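Mitmachen beim Tauschregal-Projekt im Quartier: Wir suchen Menschen, die gern reden, kochen und zuhören

Projekt Tiltament – Erzählküche und Rezeptarchiv
Aufruf zur Teilnahme, Runde 2

Kennen Sie das? Sie stehen am Herd und rühren in einem Topf, und plötzlich fällt Ihnen ein, wie Ihre Großmutter den Löffel gehalten hat, wie sie geschimpft hat, wenn jemand den Deckel zu früh hob, und dass sie die Menge an Mehl immer nur »nach Gefühl« angab. Genau solche Erinnerungen sammeln wir! Tiltament ist ein Archiv für Alltagsrezepte und die Geschichten, die daran hängen. In der ersten Runde sind 311 Rezepte zusammengekommen, handgeschrieben, diktiert, auf Kassette gesprochen, eines davon auf die Rückseite einer Fahrkarte gekritzelt. Jetzt geht es weiter, und dafür suchen wir Teilnehmerinnen und Teilnehmer aus allen Ecken der Stadt.

Begonnen hat alles mit dem Tauschregal im Durchgang zur Bücherei. Zwischen Einmachgläsern und Romanen lagen dort immer öfter Zettel mit Kochanleitungen, manche ohne Namen, manche mit Telefonnummer und der Bitte um Rückmeldung, ob der Kuchen aufgegangen sei. Purificación Llorente hat diese Zettel aufgehoben und irgendwann angefangen, die Leute anzurufen. Aus den Telefonaten wurden Besuche, aus den Besuchen wurde eine Küchenrunde, und inzwischen haben wir einen eigenen Raum mit zwei Herden, einem langen Tisch und einem Schrank voller Ordner.

Worum es diesmal geht

Die zweite Runde dreht sich um Gerichte für schlechte Tage. Damit meinen wir alles, was bei Ihnen auf den Tisch kommt, wenn jemand krank ist, wenn das Geld knapp ist, wenn es seit einer Woche regnet oder wenn die Prüfung danebenging. Grießbrei, Reissuppe, Brot mit Zucker, Linsen vom Vortag, Nudeln mit gar nichts. Solche Gerichte stehen selten in Kochbüchern, und gerade deshalb interessieren sie uns so sehr. In der ersten Runde haben wir gemerkt, dass viele ihre einfachsten Rezepte gar nicht erwähnt haben. »Das ist doch kein Rezept«, hieß es dann. Doch, ist es! Und oft ist die Geschichte dazu die schönste des ganzen Abends.

Kamonchanok Wattanapong hat uns zum Beispiel von der Reissuppe erzählt, die es bei ihr zu Hause bei Fieber gab, mit viel Ingwer und einem Ei, das erst am Tisch hineingeschlagen wurde. Am selben Abend beschrieb Talha Baloch einen weichen Brei aus Reis und Mungbohnen, den er als Kind nicht ausstehen konnte und heute mindestens einmal im Monat kocht. Die beiden haben danach bis kurz vor Mitternacht darüber diskutiert, wie weich Reis eigentlich sein darf. Eine Einigung steht noch aus.

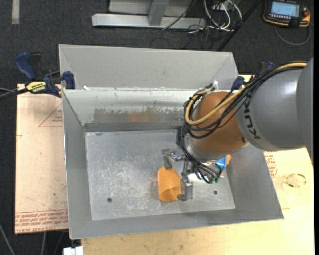 Von solchen Abenden wünschen wir uns mehr, und deshalb haben wir den Ablauf diesmal etwas offener gestaltet. In der ersten Runde gab es einen festen Fragebogen, den wir am Tisch durchgegangen sind, und der hat das Gespräch eher gebremst. Jetzt bringt jede Person ein Gericht mit, entweder fertig gekocht oder als Idee, und erzählt einfach los. Eine von uns schreibt mit, außerdem läuft ein Aufnahmegerät, sofern alle am Tisch einverstanden sind. Gekocht wird gemeinsam, gegessen natürlich auch.

Wen wir suchen

Sie müssen nicht gut kochen können. Wirklich nicht! Wir freuen uns über Leute, die seit fünfzig Jahren jeden Mittag am Herd stehen, und genauso über solche, die gerade in die erste eigene Wohnung gezogen sind und drei Gerichte beherrschen. Willkommen sind auch alle, die selbst gar nicht kochen, aber genau wissen, wie etwas schmecken muss. Gerne können Sie zu zweit kommen, etwa mit einem Elternteil, einem Enkelkind oder der Nachbarin, von der das Rezept stammt.

Das Mindestalter ist 16 Jahre, jüngere Kinder können in Begleitung mitkommen. Deutsch müssen Sie nicht fließend sprechen. Sunee Rungrueang übersetzt aus dem Thailändischen, Purificación aus dem Spanischen, und für weitere Sprachen finden wir fast immer jemanden, wenn Sie es uns bei der Anmeldung schreiben. Rezepte nehmen wir in jeder Sprache an und drucken sie später auch so ab, mit der Übersetzung daneben.

Was Sie erwartet

Die Runde umfasst 7 Abende. Wir beginnen jeweils um 18 Uhr mit dem Auspacken und Schnippeln, gegessen wird gegen halb acht, und danach bleibt Zeit zum Erzählen, Nachfragen und Aufschreiben. Wer früh rausmuss, geht nach dem Essen, das nimmt niemand übel. Pro Gruppe sind es höchstens 11 Personen, mehr passen nicht sinnvoll an den Tisch, und bei größeren Runden kommen die Leiseren kaum zu Wort.

Am ersten Abend lernen wir uns kennen und kochen etwas, das Nipon Kongkaew vorbereitet. Er leitet die Küche und weiß auch, welcher der beiden Öfen heißer wird, als die Anzeige behauptet. An den folgenden Abenden sind Sie dran. Der letzte Termin liegt im Dezember und ist öffentlich: Dann hängen wir eine Auswahl der Texte an die Leine quer durch den Raum, kochen von jedem Gericht einen kleinen Topf und laden Familien, Freunde und die Leute vom Tauschregal ein.

Aus den gesammelten Texten entsteht anschließend ein Heft. Das Heft der ersten Runde hat die Druckwerkstatt Hämäläinen gesetzt und geheftet, auf einem leicht gelblichen Papier, das Fettflecken erstaunlich gut verzeiht (wir haben es ausprobiert). Jede teilnehmende Person erhält zwei Exemplare. Sie lesen Ihren Text vor dem Druck noch einmal und entscheiden, ob Ihr voller Name, nur der Vorname oder gar kein Name darunter steht. Tonaufnahmen veröffentlichen wir nur, wenn Sie dem eigens zustimmen.

Kosten und Praktisches

Die Teilnahme ist kostenlos. Die Grundzutaten wie Reis, Mehl, Öl, Zwiebeln und Gewürze stellen wir, besondere Zutaten kaufen Sie nach Absprache selbst und bekommen das Geld gegen den Kassenbon am selben Abend zurück. Fahrkarten innerhalb der Stadt erstatten wir ebenfalls. Ein Honorar können wir leider nicht zahlen, aber es gibt jedes Mal reichlich zu essen, und wer Dosen mitbringt, nimmt sich den Rest mit nach Hause.

Der Raum liegt im Erdgeschoss, die Tür ist breit genug für Rollstuhl und Kinderwagen, eine der Arbeitsflächen lässt sich herunterkurbeln. Allergien und alles, was Sie aus anderen Gründen nicht essen, schreiben Sie bitte gleich in die Anmeldung. Wir kochen immer auch etwas ohne Fleisch. Schürzen sind vorhanden, Ihr Lieblingsmesser dürfen Sie mitbringen, am besten mit einem Stück Klebeband am Griff, damit es nicht in unserer Schublade landet.

So melden Sie sich an

Schreiben Sie uns ein paar Zeilen, per Mail, auf einer Postkarte oder auf einem Zettel, den Sie in den blauen Kasten neben dem Tauschregal werfen. Uns interessiert, wie Sie heißen, wie wir Sie erreichen und welches Gericht es bei Ihnen an schlechten Tagen gibt. Ein Satz dazu genügt völlig. Wenn Ihnen das Schreiben nicht liegt, sprechen Sie uns einfach auf den Anrufbeantworter, Sunee hört ihn jeden Vormittag ab und ruft zurück.

Sollten sich mehr Leute melden, als Plätze da sind, achten wir auf eine gute Mischung beim Alter und bei den Küchen, aus denen die Rezepte kommen. Wer diesmal keinen Platz bekommt, steht bei der nächsten Runde oben auf der Liste und kann das eigene Rezept trotzdem schon fürs Archiv einreichen. Wir antworten allen!

Ansprechpersonen
Anmeldung und Übersetzung: Sunee Rungrueang
Küche und Einkauf: Nipon Kongkaew
Archiv und Heft: Purificación Llorente

Bitte geben Sie bei der Anmeldung das Stichwort »Schlechte Tage« an.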